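**Night proofreader, part time, Dastus Timetables**

Dastus prints the bus and ferry timetables you find folded in racks at stations, hotels and the kind of diner that still has a rack. We are looking for a proofreader to work the evening shift from August until the winter editions go to press, and possibly longer if we still like each other by then.

The job is reading numbers. There are words too, mostly the names of stops, and those go wrong in their own ways, but the bulk of your evening will be columns of departure times. Last spring we printed a ferry to Gbeho that arrived before it left. The ferry company was very nice about it. The passengers wrote letters, and one of them enclosed a diagram.

You would start at 4 in the afternoon and finish when the pages do, usually by 11. Dinner is on us if it goes past that, and by dinner we mean the place on the corner, which closes at 11. Work that out and you have passed the first part of the interview.

**What you'd be doing**

- Checking page proofs against the operator's schedule, line by line, with a ruler
- Catching footnote symbols that point to no footnote
- Calling operators to ask whether they meant it
- Keeping the stop list current (Altlow Junction and Altlow Road are different places, eleven minutes apart on foot, and we have mixed them up in both directions)
- Signing the sheet, which means the mistake is now yours

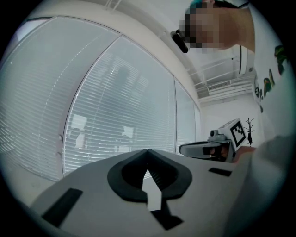
The winter set runs to 804 pages across all regions, and every page gets two readers. You will be one of them. The other reader has been here a long time and prefers to work without the radio. We have tried to raise this.

**Who we'd like to hear from**

You don't need a degree, and you don't need to have done this before. People have come to us from bookkeeping, from a pharmacy counter and from a piano tuning business. You do need to be able to look at a column of times for an hour and still be annoyed when one is off. If you have ever corrected a menu in pen, mention it. If you have ever corrected a menu in front of the person who wrote it, mention that during the interview, so we can see your face.

Good eyesight or good glasses. A decent phone manner. Some patience with software, as our page layout program is Clakel and we are still on the old version.

**Pay and the rest**

Hourly, paid every two weeks, with an evening supplement that starts at six. Parking is free after the bank next door closes. There is a kitchen with a coffee maker, and a sign about the coffee maker, which has been proofread many times and now contains no errors and no warmth. The office is one flight up and there is no elevator, so please tell us if that's a problem and we'll set you up in the ground floor room.

**How to apply**

Send a short letter and a list of past jobs to the Dastus front office, by mail or in person. Please leave out the photo. Everyone we invite in does a paid reading test: four pages, one hour, red pencil provided. The pages contain errors we put there on purpose and, going by past tests, one or two we didn't. You get credit for both.

We answer every letter. It may take us a couple of weeks, as somebody here will want to check the reply.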